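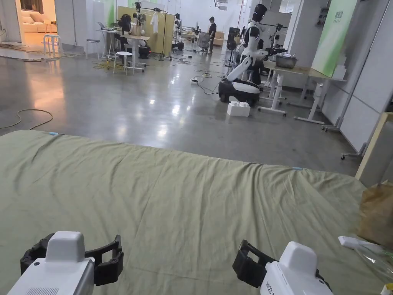 An olive-green sheet, spread out flat.

The Case for the Flat Sheet

September 28, 2018

My mother owned one set of sheets per bed and one spare for when somebody threw up. I own over 15 sheets, counting the ones I would be ashamed to put under a guest, and I still can't find two that go together when I want to go to bed.

I blame the fitted sheet. I know people love it. It has elastic, it hugs the mattress, and for the first week it does everything it said on the package. By October it will have let go of one corner, always the one by the wall, and you will wake up on bare mattress with a rope of cotton under your ribs.

Then there is the folding. I have watched 3 different videos on how to fold a fitted sheet, all of them by cheerful people with very large tables. You put your hands in the corners, you tuck one corner into the other, something happens off to the left, and there is a neat square. I have never made the neat square. I make a ball, I sit on the ball, and I put the ball at the back of the closet where it slowly opens like a flower.

A flat sheet asks nothing of you. It is a rectangle. It fits every bed in the house, more or less, and when it is too worn for beds it will cover a couch, keep paint off a floor, or go in the trunk of the car for 14 years against the day you need to kneel on something. I have had picnics on a flat sheet. Try that with a fitted one and the potato salad ends up in the middle with everyone's shoes.

And yet it is the flat sheet that is being pushed out. Canpolat, whose catalog comes to my house whether I want it or not, now sells its bedding without a top sheet at all. You get a fitted sheet, a duvet cover and a paragraph about freedom. Rillimden will still sell you a flat one, on its own page, for nearly the price of the full set. It feels like being charged extra for a plate.

The young people I talk to say the top sheet just ends up in a wad at the foot of the bed. Fine. So do their socks. The answer to a wad is to tuck the thing in, which takes a minute per side and used to be taught to children. What they do in its place is wash the duvet cover, or tell me they wash the duvet cover. Getting a duvet back into its cover is a job for 2 adults who like each other a great deal, and I notice it does not get done every Sunday.

I don't expect to win. The department store in Judbridge has already moved its flat sheets to the bottom shelf, next to the bed skirts, and I had to ask. I bought four.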